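Looking after a wooden table, quick notes

Typing this up between jobs so excuse the order. People keep asking how I keep mine going with kids, paint, hot pans and a husband who has never met a coaster.

Day to day

Damp cloth, then a dry one. Go with the grain. That's most of it. Wring the cloth till nothing drips. A drop of washing up liquid in the bowl if there's grease, no more than that, and wipe again with plain water after or it goes smeary.

No bleach. No scourers. No spray polish with silicone in it, it builds up and then oil won't soak in when you come to redo it. Ask me how many evenings I lost to that one with the Whitlock table we had before.

Crumbs first, always. Dragging a cloth over toast crumbs is as good as sandpaper.
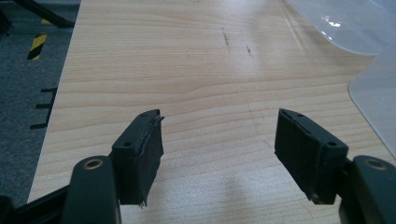 Oil or varnish? Find out before you buy anything. Put a drop of water on a corner and leave it a few minutes. Sits up in a bead - could be varnish, could be oil that's still doing its job. Soaks in and goes dark - bare wood, or oil that's worn out. If you're still not sure, rub an out of the way bit very lightly with fine paper. Varnish comes off as white dust, oil just clogs the paper a bit.

Varnished tables want almost nothing. Wipe and leave alone. Don't oil on top, it sits there and goes tacky.

Oiling

Mine gets done every June, windows open. Clear it, wash it, leave overnight. Light sand by hand, with the grain, then get every bit of dust off. I use the Jiltine hard oil, Mei-kuen Cheng next door put me on to it and I've stuck with it. 2 thin coats. Thin! Wipe it on, wait as long as the tin says, wipe off everything that hasnt gone in. If it's sticky the next day you left too much on. Rub over with a bit more fresh oil on a rag and wipe off again, usually sorts it.

Do the underside now and then as well. One side oiled and one side bare is asking for a warp.

RAGS - spread them flat outside to dry, or soak in water, before they go in the bin. Never screwed up in a heap. Oily rags can catch fire on their own. Not an old wives tale.

Marks

White rings: heat or damp in the finish. Leave it a day first, some go by themselves. Then a warm iron over a dry tea towel, no steam, few seconds at a time, keep lifting to look.

Black rings: water got right into the wood, often with a bit of metal. Harder. Sand back and re-oil that patch, feather it out wide so you dont get a dip.

Felt tip: surgical spirit on a cotton bud, try underneath first as it can lift some varnishes.

Dents: damp cloth on the dent, tip of the iron, the steam swells it back up. Bare or oiled wood only. Won't work if the fibres are cut.

Candle wax: ice cube in a freezer bag, wait till it goes hard, lift with an old bank card.
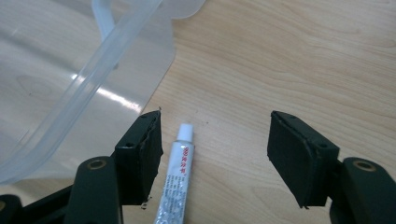 Can I put vinegar on an oiled table?

Better to skip it, vinegar dulls the oil over time and you end up re-oiling sooner. Weak soapy water shifts nearly everything it would.

Other bits

Felt pads under anything heavy. Odel do stick-on ones in a strip you cut yourself, cheaper than the little rounds and they stay put better.

Keep it off the radiator. Wood by a radiator dries and the joins open up. If a gap appears in winter dont fill it - it'll very likely close again by summer and the filler gets squeezed out.

Move the fruit bowl about. Sun changes the colour of wood and you get a nice clear shape of whatever never shifts.

Tighten the leg bolts when you do the oiling. A wobble only gets worse.

Will do chairs next, they need their own page.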